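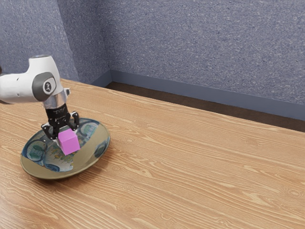 家事をロボットに任せられる日は、もう来ているのか。
皿に物をひとつ置くくらいなら任せられる。夕食の後片付けは、まだ自分でやったほうが早い。

見学記 > 展示会・ラボ > Zemau公開日

1月/文・小椋台所通信 編集部

Zemauの公開日に行ってきた。受付は午前10時、資料代は200円。スリッパは小さく、廊下は長い。

最初の部屋はシミュレーション班で、画面の中の白いアームがピンクの立方体をつまみ、柄入りの皿の真上まで運んでいる。卓上はほかに何もなく、わが家の食卓にもぜひ見習わせたい。担当の方によれば、この課題を条件を変えて258回走らせたという。成功率を尋ねたら「条件によります」と丁寧に返された。うちの子に宿題の進み具合を聞いたときと同じ返事である。

隣はFundiaの棚出し実演。箱を2個並べ終えるまでに、見学者の半分が飲み物を買いに行って戻ってきた。急かす人はいない。急かしても速くならないことは、冒頭の説明で念を押されていた。

Varnettiの洗濯物コーナーは調整中の札が出ていて、畳まれる予定のタオルが24枚、先に人の手できれいに畳んであった。これが一番うまかった。

帰りの質問コーナーで、茶碗にこびりついた米粒は取れますかと聞いてみた。「今後の課題です」とのこと。帰宅後、その課題には私が取り組んだ。

最終更新:2月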